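Flendero Hand-Held Teaching Grippers (Pair)
By Stutell

You hold one in each hand and do the job the way you'd do it at home.

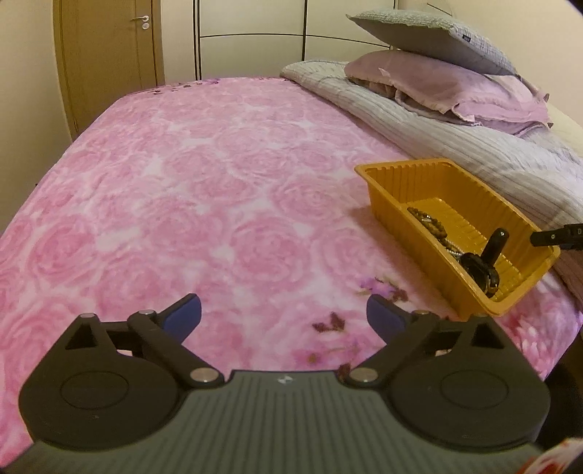

The Flendero pair came out of a fairly simple wish, which was to let people who are good at ordinary household jobs pass those jobs on to a robot without first having to learn how to drive one. You pick the grippers up by their handles, press record, and get on with it: lifting things into a tray, straightening a bedspread, hanging a shirt, putting the cutlery away. The grippers note where they went, how far they were open and what they were looking at, and a robot arm fitted with our matching end piece can be trained from that afterwards.

We have been making and mending these for long enough now to have opinions about them, so please forgive the length of this page. If you only want the price and what's in the case, they're further down.

Who buys them

Mostly small research groups, university labs and firms that build helper robots for homes and care settings. We also sell a fair few to people who run recording work for others, and they tend to be the ones who ring us with the best questions. If you have one robot and a backlog of tasks you'd like it to try, a pair of Flenderos will let several people record at once while the robot itself stays free for testing (or stays in bits on the bench, as ours often does).

They aren't a replacement for remote control in every case. If your task depends on the robot's own reach, or on it leaning round something in an awkward way, you'll want demonstrations made through the arm itself, and for that we'd point you to the Arnness desk leader, which plugs into the same recording software. Plenty of our customers use both: Flendero for the bulk of the everyday handling, Arnness for the handful of jobs where the arm's shape really matters.

How the gripper is made

The body is dark grey with a ribbed housing. Two black linkage arms come up from the round mounts on either side and close towards each other when you squeeze the trigger. Each arm turns on screws you can get at from the front, so you don't need to open the body to take out a little play. The fingertips are blue and rubberised, angled in to meet one another, and they pull off for cleaning.

Fully open, the tips stand 93 mm apart. That's enough for a mug, a rolled towel or the short side of most paperback books, and we settled on it after a good deal of arguing. A wider mouth would have taken in bigger boxes but made the hand clumsy with small things, and small things are where people get most of their pleasure from it — beads, chains, keys, the lid of a jar. Thin and floppy items do take practice. A fine chain is best approached with the tips nearly shut and brought down flat. Pinching from above tends to push it away from you.

The camera sits low on the body and has a very wide view, so it takes in the fingertips and a great deal of whatever is around them. Straight edges look curved in the recordings. New customers sometimes write to us worried about this, and it's quite all right: the software knows the shape of the lens and the training step expects it. Please don't straighten the pictures yourself before sending them through, as you'll lose the corners, and the corners are often where the other hand comes in.

Using two hands

Each gripper works on its own, and if your robot has one arm you can happily record with one. The pair is matched at our bench, though, so that both sets of readings share a clock, and that matters a great deal the moment you hold a tray still with the left and put something into it with the right.

Revathi Subramaniam, who looks after our demonstration work, gives the same advice to everybody, so I may as well set it down here. Keep both hands in view of each other where you can. Let the helping hand arrive first and leave last. Move at the speed you'd use if you were carrying something for an elderly relative, and don't stop dead in the middle of a movement to think. If you need to think, put the thing down and start that one again. A short, clean recording is worth more to you than a long one with a puzzled pause in it.

She also likes people to record on real furniture in real rooms. A bed with a patterned cover, a couple of pillows and a folded blanket gives the robot a far better education than a bare worktop. Soft surfaces are a challenge of their own, too. A tray on a mattress can tip when you press on it, and small things can slide to one end, and a robot that has only ever seen a hard table has no notion of what to do about that.

Planning a set of demonstrations

For a single pick-and-place job in one room, you can get somewhere useful with a modest set, but if you'd like the robot to cope when the objects change or the tray has been turned round, we suggest aiming for 1,000 recordings spread over several rooms. It sounds a lot. Most household tasks are quick, however, and two people taking turns get through them at a pleasant rate once the resetting is sorted out.

Some things we'd suggest varying as you go:
Where the tray or basket sits, and which way round it faces
Which items are in it, and whether any overlap
The bedding, cloth or surface underneath
Curtains open, curtains closed, lamps on
Who is holding the grippers, and how tall they are

And some things to keep the same: the starting position of your hands, the order of the steps, and the point at which you call it finished. Narayanan Amin on our support desk will gladly look over a first batch for you before you record the rest. Send him the first few from each room. He'd much sooner catch a smeared lens early than hear about it once you've packed everything away.

Recording, step by step

1. Charge both grippers fully and wipe the lenses with the cloth supplied.
2. Switch on the left gripper, then the right. The lights on the handles turn steady when the two have found each other.
3. Walk slowly round the room once with both grippers pointing at the things you'll be working with.
4. Squeeze and release each trigger fully. The software uses this to learn the open and shut positions for the day.
5. Press record on either handle, do the task, and press again when your hands are back where they began.
6. Play back the first recording before making any more.

The walk round the room is the step people skip, and it's the one Narayanan hears about.

Battery life is 4 hours per charge with both camera and tracking running. A flat battery won't lose you anything already recorded, although the demonstration in progress will be marked as unfinished and left out of the export.

Looking after them

The fingertips can be washed in warm soapy water and should be bone dry before they go back on. Check them now and then for nicks along the inner edge, particularly if you've been handling keys or anything with a sharp corner. The pivot screws like a quarter turn when the arms begin to feel loose, using the small key in the lid of the case. Please go gently, for an overtightened arm drags, and the drag will show up in your recordings as a hesitation.

Don't leave the grippers face down on a pillow or blanket while they're switched on. The vents are on the underside of the handle and they do get warm.

What's in the case

Two Flendero hand-held grippers, left and right, matched
Two pairs of blue fingertips for each gripper, one fitted and one spare
Matching end piece for your robot arm (tell us the arm when ordering)
Charging stand and cable
Lens cloth and pivot key
Printed guide, written by Samah Tahiri, with large type and proper drawings
One year of the recording software, including updates

Price and delivery

£1,940 for the pair, excluding VAT. Spare fingertips and extra end pieces are sold separately, and single replacement grippers can be matched to your existing one if you post it back to us. We build in small batches, and the next one leaves the bench in February. Orders are sent out in the sequence they reach us.

Customers who'd like to try before buying can borrow a pair through our loan partner, Nambiar, who also run half-day introductions for groups. Sharada Salian takes the bookings there. Mention which arm you're using and what sort of tasks you have in mind, and she'll make sure the right end piece travels with the case.

Goes well with

Arnness desk leader, for remote-control demonstrations
Flendero wrist strap, padded, for long sessions
Flendero soft tips, for fruit and other things that bruise

Questions about ordering go to the sales desk, and anything about fitting, software or odd noises goes to Narayanan. Please have the serial number from the base of the left handle ready when you write.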